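Canora Bible Reading Planner
Leader's Guide, Section 4: Setting Up a Group Reading Plan

Revised 2/7/21. Replaces the old handout from the Bretley retreat, please bin that one.

Before you start

You need a leader account, a list of your people (names and emails), and some idea what you want to read. Whole Bible, one gospel, Psalms, whatever. If you haven't settled the translation yet, settle it first. Changing it halfway is a pain, see 4.6.

Leader accounts come from your church admin. At Madorlow that is Aldo Guerra. At the Trujillo Street church it's Ertuğrul Ersoy. Everyone else, ask at your own office.

4.1 Create the plan

1. Sign in. Go to Plans, then New Plan.
2. Give it a name. Short. "John in August" is good. The name shows up in every email subject so no paragraphs.
3. Pick the translation from the drop-down.
4. Pick the books. Tick as many as you like. Order can be changed in step 6.
5. Choose a start date and an end date. The planner divides the chapters up for you.
6. Drag the books into the order you want. Default is the printed order. Some groups like Luke then Acts back to back, fine.
7. Press Save Draft. NOT Publish. Publish sends the emails.

Note: long chapters. Psalm 119 comes through as one single reading unless you split it. Click the scissors next to the reading, set the break after whichever verse. Same for Numbers 7.

Caution: once published, a start date can't be moved earlier. Later is ok.

4.2 Check the daily load

1. Open the draft, click Calendar view.
2. Look at the chapter number on each day. Anything over four shows in orange.
3. Too much orange, push the end date out or drop a book.
4. Rest days: tick the days you want left blank. The readings move along by themselves.

Most groups do fine on two or three chapters. Four gets heavy in Leviticus. People drop off there, then they don't come back for the rest, so go easy if it's their first time through.
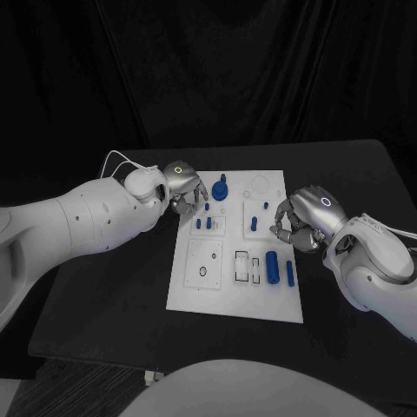
Can we pair an Old Testament reading with a New Testament one on the same day?
Turn on Two Tracks in the plan settings, then pick the books for each track separately. Both tracks have to end on the same date. If one is much shorter, set it to repeat, Psalms and Proverbs work well for that.

4.3 Add your readers

1. Plans, your plan, Readers tab.
2. Type names in one at a time, or paste a list. One person per line, name then comma then email.
3. Press Check List. Bad addresses turn red. Fix or delete.
4. Set each person to Reader or Helper. Helpers can post in the discussion and see who's fallen behind. Readers only see their own progress.
5. Save.

Upper limit is 139 readers on one plan. Bigger church than that, make a second copy of the plan (Plans, Duplicate) and split by home group. Discussions don't cross over between copies.

Note: people without email. Leave the address blank and the planner makes a printed sheet for them instead. Print from Readers, Paper Sheets. It prints eight weeks at a time, so remember to do the next batch before they run out.

Caution: don't share the Helper view around. Who has and hasn't done their reading is between them and whoever is looking after the group. It's meant for a kind word and a phone call.

4.4 Write the daily note (optional)

A daily note goes at the top of the reading email. Lots of groups skip it. If you do write them:

1. Open the day in Calendar view, click Add Note.
2. Type the note. Limit is 3,497 characters including spaces, but please, a few lines is plenty.
3. To link a verse, just type it, e.g. Ruth 2:12. It links itself when you save.
4. Add a question for discussion if you want one. Goes in the second box, not the first.
5. Preview. Read it once out loud. Save.

Verse links only work with the full book name or the standard short form. "Phil" goes to Philippians, not Philemon. Somebody gets caught by this every year.

If several people are writing notes, agree who has which week before you open the draft. Two people in the same note at the same time and the last one to save wins. The other ones work is gone, no undo.

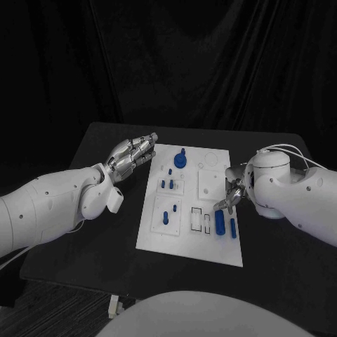

Fig. 4-2. Two robot arms over a white board on a black table.

4.5 Publish

1. Go back over 4.1 to 4.4. Dates, translation, readers.
2. Send yourself a test: Plans, Send Test. Check spam if it doesnt show up.
3. Open the test on a phone as well as a computer. Click one verse link.
4. Press Publish. Confirm.
5. Welcome email goes straight away. First reading goes at the time you picked, early morning on the first day.

Missed someone? Add them under Readers any time. They can start at day one or jump in where the group is. Ask them which. Most prefer to jump in.

4.6 Changing things once it's running

Translation: Plans, Settings, Translation. New readings use the new one, old emails stay as sent. Verse breaks you set by hand get wiped and need doing again, Psalm 119 especially.

Pausing: Plans, Pause. Good for Holy Week or a church trip. Every date after the pause moves along by the same number of days, so check that the end date still suits.

Someone wants out: Readers, their name, Stop Emails. Their progress is kept in case they come back.

Catch-up days: add one any time in Calendar view, empty day, tick Catch-up. Put one in after any long book. Past catch-up days can't be added, obviously.

Deleting: only the person who made the plan can delete it. Notes and discussion go with it. Export first (Plans, Export) if the group wrote anything worth keeping.

Section 5 covers the discussion board and prayer list.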